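I've had the Limus two-arm kit from Sademden on my bench for two months now, and I wanted to love it. I do love about half of it! It went together in a Saturday, the arms are quiet, and the Patton software found both of them on the first try, which my old kit never once managed. I paid extra for the longer cables and I'll come back to those, because they're the reason this is a three-star review.

The job I gave it was sorting bench clutter into baskets. Easy stuff, or so I figured. 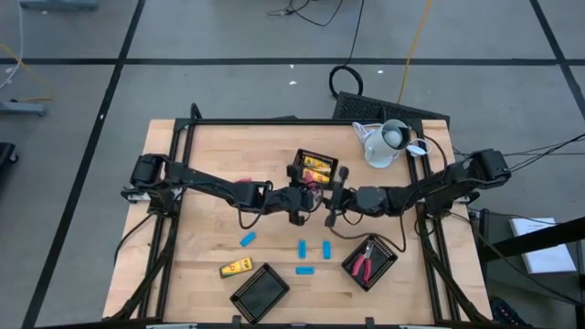
My big complaint is the handoff fault. Any time one arm has to work close to the other, the controller can throw error 249 and lock both of them where they are, grippers still closed on whatever they're closed on. I went with pliers and little boxes and blue blocks for my tests, plus mesh baskets, and the pliers are by far the worst for it. The handles spread out, so the fingers grab at an angle, the motor load climbs and then everything quits. Clearing it takes a full power cycle, and when the power drops, so do the arms. They just sag! Keep your hands out from under them. I got a pinched knuckle the first time and I was not polite about it.

Then the cables. The extra length leaves big loops hanging under the forearms, and one of mine snagged a basket in the middle of a move and dragged it along until I hit the stop button.

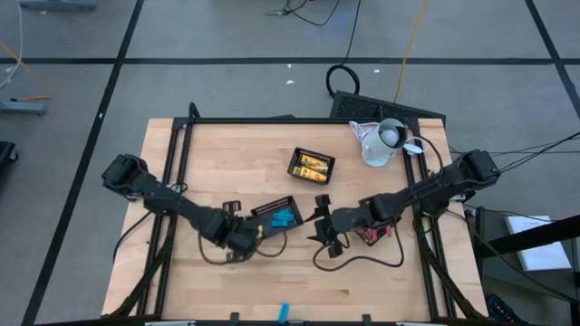
Support had me drop the speed limit from 300 to something gentler and re-zero the wrists, and that did help — I went from 7 lockups in an evening down to 2. Still not zero. A friend's Jibrin kit costs more, but its arms hold position when you cut the power, and I'd want that before letting a kid anywhere near the thing.

Buy it if you like tinkering. Get the short cables, and put the stop button where you can slap it without looking.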